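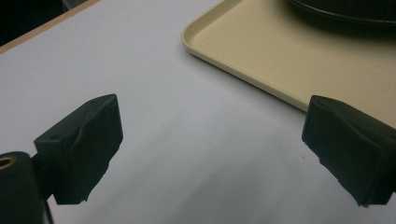
*Beige plastic tray, white tabletop.*

I used to be a tray snob. Then my neighbor Svenja gave me two plastic ones when she moved, and now I carry everything on them (coffee, seedlings, the mail, a jar of screws I keep meaning to sort). They do get grubby, though, so these are the things that work for me.

**Tea stains.** Make a paste of baking soda and a few drops of water, smear it on, and go have lunch. Rub it off with a soft cloth. Please don't use the green scrubby side of the sponge! I did that to my first one and every scratch has held coffee ever since.

**Sticky label goo.** Cooking oil on a paper towel, ten minutes, then dish soap. Try it on the underside first if you're nervous.

**Sliding cups.** Cut a piece of rubbery shelf liner to fit the bottom. Round the corners of the liner by tracing a jar lid, or they'll curl up and drive you nuts.

**That greasy feeling.** If a tray still feels tacky after washing, wipe it with white vinegar and rinse it well. I do mine on Wednesday along with the drainboard, mostly so I remember.

**Storage.** Stand them on end in the gap next to the fridge. Mine is 28 inches deep and swallows both trays, the cutting boards and a cookie sheet I'd been blaming my sister for losing.

Next up is the white table, which shows every crumb and every ring. I've been using dish soap and warm water on it so far, and drying it with an old T-shirt so it doesn't streak.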